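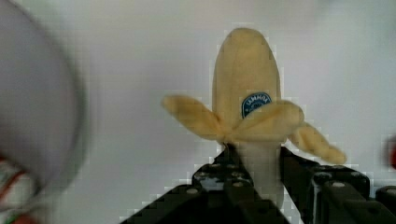 Last changed: August, V. Muriithi

Gripper cell, pre-purchase check. Fill in before anything goes to Raltorum for quote.

1. Finger bolts, all seated: OK. Bolt heads on both fingers checked w/ driver, none turned.
2. Grip on soft goods (plush banana, by the stem): OK. Held upright. Try a heavier toy before we sign off.
3. Finger pads: WORN on left. Budget 15 per pad, order two sets. Bostach has them, Katbridge wants 300 min order, no.
4. Wrist cable strain relief: FAIL. Zip tie is not a fix. Add to the list.
5. E-stop reach from operator chair: OK
6. Guarding: not quoted yet. Mac an tSaoi said roughly 738 fitted, need that in writting. Does it include the door switch?
7. Spare finger set: none on shelf. Lead time unknown, ask.
8. Pinch point labels: missing. Cheap, just buy.

Hold 100 back for shipping. Second arm is on hold til 4 and 6 are closed. Recheck Saturday, befor the line starts.

Checked by: Victor Muriithi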